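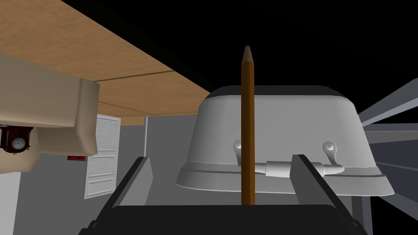
A simulated pencil, held point up between the gripper's two fingers, with a white enamel pot behind it.

Vemlow packers get a say in what the robot practices

I spent my morning at the Vemlow packing hall in Drurnstead, and I've come home with a tote bag and a lot of opinions about pencils. Vemlow packs mixed boxes for gift shops (kitchen things, stationery, clocks, whatever the shop has ordered) and in January the first robot arm goes to work on the packing line. For now it lives on a computer. The packers have been watching it pick stuff up on a screen next to the break room, and they have notes!

Monique Guérin has been packing there longer than anyone else on her shift, and she was the one who asked for pencils. The people setting up the arm had begun with mugs and boxed candles. Monique told them fine, but the mixed boxes go wrong on the skinny things. A pencil slides under the tissue, the shop opens the box and says it never came, and then somebody has to write an apology and mail one pencil. So pencils went on the practice list, along with the pots and pans.

I watched a few tries with her. In one of them the pencil was standing straight up in the grip and Monique said, "Well, that's no use to me, it goes in flat." Hưng Khúc, who builds the practice rooms in the simulator, wrote that down. He told me he gets more from ten minutes with a packer than from a week of his own guesses, and that he had no idea until this fall that anybody cared which way up a pencil was.

So what changes for people? Quite a bit, and I don't want to sugarcoat it. The evening line goes from four packers to 2. Ebise Tekleab, the shift lead, says everyone on it has been offered other hours, mostly in checking and returns, at the same rate of pay. Not everyone is thrilled. One packer told me she picked evenings so she could do the school run and she'd really rather keep them. Ebise says they're still talking about that one, and I'll ask again.

The hall sends out around 3,000 boxes in a busy week. The arm will begin with 455 of them, all from the simpler orders, and a person will check every box before it's taped. That checking job is new. Desta Ejigu is the first to train for it, and he's mostly pleased because it comes with a stool (his knees have had enough of the concrete). He's a bit worried about getting bored, though, and has asked to swap back to packing for part of each shift. Management has said yes to trying it.

I also asked who gets to stop the thing. Anyone on the line can, Ebise says, and no one has to fill out a form first. That was the packers' own request and it's now in the written agreement, which is pinned up by the lockers. I read it twice while I waited for my ride. It's one page, and the part about break times is longer than the part about the robot.

There's an open hour for families in January, before the arm starts, if you'd like to see it for yourself. Sign up at the front desk. Parking is behind the building, and the side gate sticks, so give it a good shove.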